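# About Jiltcombe

Hi, I'm Felicidad Mangubat, and I run Jiltcombe with my friend Genowefa Krajewska. We tidy hallways. Entryways, mudrooms, that awkward patch of floor behind the front door – if shoes pile up there, we'd love to come and sort it out with you!

We started out doing whole houses (closets, garages, one very full attic) and found that the calls we liked best were the ones about the front door. People would apologize for it before we had our coats off. So in July we dropped everything else, and now it's shoes, coats, bags and keys, all day long. 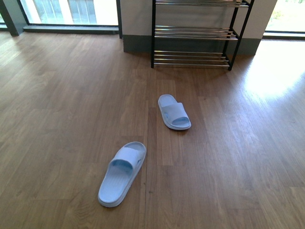

Slides are my favorite thing to talk about, because everybody kicks them off and keeps walking. I do it too, and I do this for a living. You get one pointing at the kitchen and the other pointing at the street, and the rack is right there! A pair like these light blue ones, lying a step away from three or more empty shelves, tells me the rack is fine and the habit needs a little help. Usually we start by giving the slides the easiest shelf to reach, and we leave the fancy shoes for later.

Genowefa is the rack person. She likes plain metal ones with open rods, with a bit of air under the bottom shelf so a broom can get in. She has put together some 200 of them by now and still reads the instructions every time, which I tease her for. I'm the one who sits on the floor with you and asks when you last wore the boots.
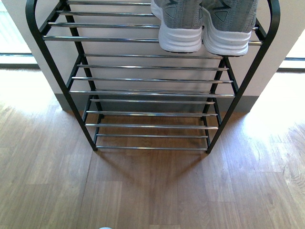

We have a few house rules we try out with every family, and you're welcome to steal them. Shoes you wear every day go up top, where you don't have to bend. Pairs stay side by side. Anything that hasn't been out the door in a year goes in a bag by the stairs, and you have a week to change your mind. Kids get the lowest shelf and they get to pick the order, even if the order is "by color" or "by how fast they are."

A visit takes an afternoon and costs $335, with a follow-up call included. We work with two kinds of rack, the Gillar and the Morin, and if you already own one you like, we'll happily use that! Our little newsletter is called Bama (after Genowefa's old cat) and goes out to 600 readers 6 times a year. 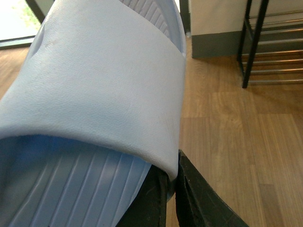
*2 min read*

One more thing people ask us: do we clean the shoes too? A quick wipe, yes. Rubbery slides and sandals get warm water, dish soap and an old toothbrush for the ridges in the footbed, then they dry on the rack overnight. Suede we leave to you.

If your hallway is driving you nuts, write to us through the contact page and tell us how many people live there and where the door opens. Photos are great, and please don't tidy up first.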